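Updated May 9, 2026

**Garkside wavy table – light wood top**

Shared table for a home office, break room, library corner. Curvy outline all the way round, no square corners to catch a hip on. Comes as one piece, top and base, you fit the base yourself. Allen key in the bag. Seats go in wherever the edge dips or bulges, people work it out.

Price 975, delivery extra outside the city. Chairs sold separately – see the Stasance page. 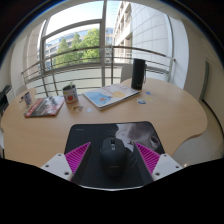 *Garkside table with mouse, animal-print mouse pad, potted seedling. Accessories not included.*

**Top**

- light wood, pale finish, satin
- wipe with a damp cloth, no scouring pads
- put something under hot mugs. Finish is tough but it's not stone
- small scratches: the Ozoliņš repair wax, shade 10, goes on with a thumb and buffs off

**Base**

Steel, powder coated, levelers on each foot. Carton weight is on the label, get two people for the stairs. We had a batch in November with the wrong bolts in the bag (too short), if yours is one of those write to us with the order number and we send the right ones free. Current stock is fine.

**Size**

170 cm at the longest point. Measure your door first! The top doesn't come apart. If it won't go through flat, it will usualy go on edge. Returns for "didn't fit through door" are at your cost, sorry.

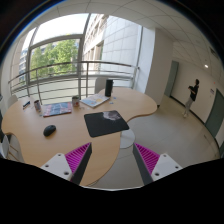
*2 min read*

**Does the shape work for actual work?**

Most asked question so here goes. Yes. Laptop or mouse pad in the middle, books and mugs pushed to the far side, still bare wood to lean on. The dips in the edge are the good spots to sit, you get a bit closer to your stuff. The bulges are better for things that just live there – plant, pencils, a speaker.

What it's less good for: clamp-on lamps and monitor arms. Clamps want a straight edge. Some hold on the longer curves, some slide. Use a lamp with a foot.

Also no drawers and no cable hole. We asked the workshop about a cable hole, answer was no. Stick-on clips under the top work OK, Grandent makes a pack that holds well, item 471 in the shop.

**Mouse and pad**
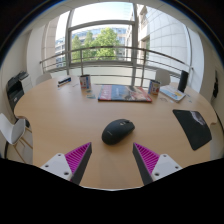
An optical mouse tracks fine on the bare top, no pad needed. We tested three wireless ones and none of them skipped. The pad is more about your wrist and about wear, the finish gets a shiny patch if you rub the same spot all day. Going without is also fine for short stuff, leave the mouse on the wood and park the pad off to the right, plenty of people do. A black one like this shows up nicely against the light wood, dust too though. Rubber backed pads: lift them once a week, some leave a mark on new finish in the first month or so.

**Chairs**

Stasance shell chair, white or gray. Backs are low enough to look tidy around the curves. Mixed colors no extra charge, just say how many of each in the order notes.

**Lead time**

In stock: ships next working day. Out of stock: the button says "notify me", use it, we dont take deposits.

**In the box**

- top
- base, two parts
- bolts, washers, Allen key
- felt pads for the feet (use them on wood floors)
- care sheet

Warranty covers the base and the glue joints in the top. Doesn't cover water rings, cats, candle wax.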